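4.2 A stalled grasp in the tray-setting task

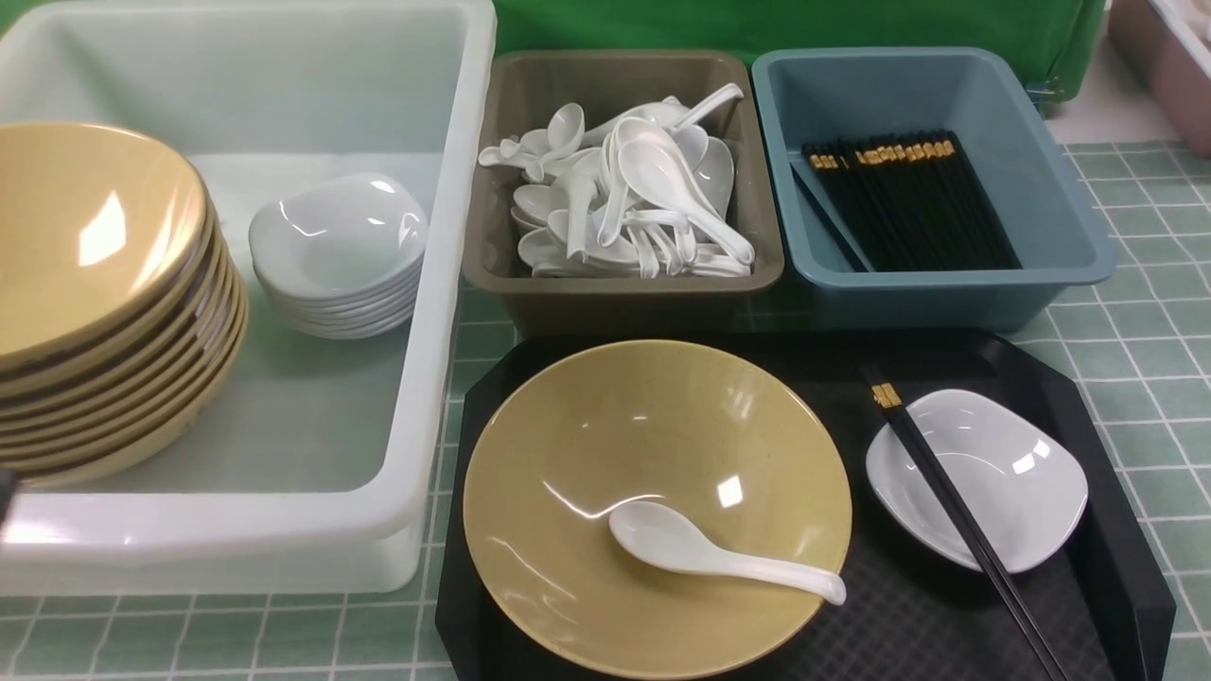

The fault we learned most from came in the tray-setting runs, and it took us far too long to find. The robot has to lay one bowl, one spoon, one dish and one pair of chopsticks on a tray, taking each from its own stack or heap. Over 200 runs the Dundonel controller coped very well with the spoons, which we had expected to be the hard part. It was the bowls that caught us out.

Nested bowls cling to each other. When the gripper closed on the top rim it sometimes lifted two, and the lower one hung on for up to 2 seconds before dropping back into the bin. By then the wrist camera had already passed the grasp as good, so the log recorded a success and the arm carried on. Worse, the jolt of the falling bowl was read by the force sensor as contact with the tray. The gripper then opened early, well above the cloth, and we lost several bowls that way before Irfan Rizvi spotted the pattern in the force traces.

What a lovely trace it is, too! The double lift shows up as a small step in the load, plain as day once you know where to look. We now hold the arm still over the bin after every bowl grasp and compare the load with that of a single bowl. If it is too high, the arm lowers the bowls and tries again - slowly, with the opening command locked out until the tray position is reached.

The lock-out matters for safety as well. In the older Jatell code, a false contact could also cancel the speed limit near the operator, and we have removed that link altogether.

Figure 4. Tray-setting task, bowl, spoon, dish and chopsticks.

Contact: Gilani Laboratory, Pratulix | © 2019 The authors | Back to top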